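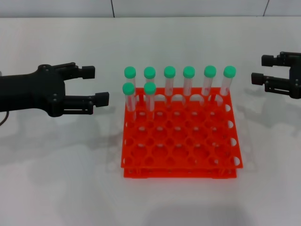 Red rack with eight green-capped tubes, both arms clear of it.

Tube rack handling at Hornow: read this before using the data

Maintained by Rochelle Dvorak, sample reception
Last changed 31/10/2018

What is in here

100 recordings of the two-arm station sorting capped tubes in a rack, plus the shift notes kept by the people on the bench next to it. The station was supplied by Jatetden and runs on their Flurkisex control software. We started in June.

Why the notes are included

The recordings alone make the work look tidier than it is. They start when the rack is in place and stop when the arms pull back. Fetching the rack, checking the labels and straightening tubes that lean all fall outside them, and all of that is still done by hand. If you only count what the arms do, you will get a saving that we have not seen on the rota.

The notes are in plain text, one file per shift. Spelling is as written. Names have been replaced with initials, and two people asked for theirs to be left out altogether -- please don't try to work out who they are.

Known problems

- 59 of the recordings have a matching shift note. The rest don't, mostly from the first weeks when we had no form for it.
- "Done" in the log means the program reached its last step. It does not mean the tubes were where they should be.
- Leaning tubes are not labelled as such. Somebody should do this before anyone trains on the set.
- Time spent waiting for a person is logged as "idle", as if the person were idle too.

What has changed for staff

Less repetitive reaching, which people do like. More standing by, which they don't. The early shift used to have 4 people on the bench and still has 4, though the job sheet now calls one of them an operator. The pay grade is the same. I was told this would be looked at.

Use

Fine for research and teaching. Please don't use it to set staffing levels. The Rimkutė site has asked to do exactly that, and I have said no twice.

Corrections to Rochelle, by email or on the board in reception.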